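Umerwood Introduces Udus Shelving Table for Footwear Mold Handling

HATBERG – Umerwood today announced the release of Udus, a shelving table for the staging of shoe molds between forming and finishing. The product is supplied as a complete unit and is intended for footwear plants that move molds in short rows at working height. Orders open in April.

Udus was developed at the Umerwood site in Hatberg and tested on the insole line at Bech, a contract manufacturer of molded footwear parts. Bech had been storing molds in stacked bins, which led to rim damage and to left and right forms being mixed. The trial replaced the bins with open shelf surfaces on which molds are laid in a single layer, toes to the back.

The shelf surface is finished in yellow. Umerwood tested several colors during development and selected yellow for its contrast with black molds, which are standard at Bech and at most of the plants consulted. Seams divide the surface into rectangular panels. Each panel can be lifted out and replaced separately, so a worn section does not take the whole shelf out of service. An overhead beam in the same color spans the width of the table and carries the fixings for labels or task lighting.

During the trial, 1124 molds were passed across the tables over 30 working shifts. Bech recorded 68 rim defects in the equivalent period before the change. Figures for the period after the change are being compiled and will be issued with the final trial report. Operators asked for a wider clearance below the beam – this has been included in the production version.

Udus is rated for 3000 loading cycles per panel before inspection is required. Cleaning is by damp cloth and neutral detergent. Solvent-based release agents should be removed from the surface at the end of each shift. The table ships flat and is assembled with hand tools. Anchor points for floor mounting are included, and replacement panels are stocked in Hatberg.

A version with a second shelf level is in preparation. Existing tables can be extended to the second level without replacing the beam.
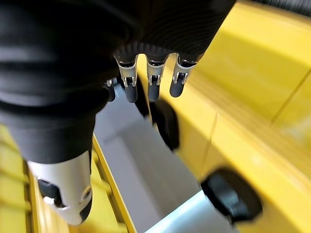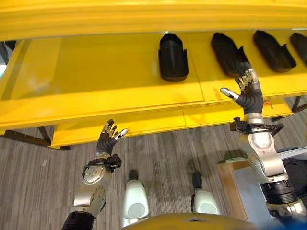

Yellow surfaces at the Udus table. Second image: black shoe-shaped molds in a row on the shelf, toes to the back.

Technical data sheets and price lists are available on request from the Umerwood sales office in Hatberg.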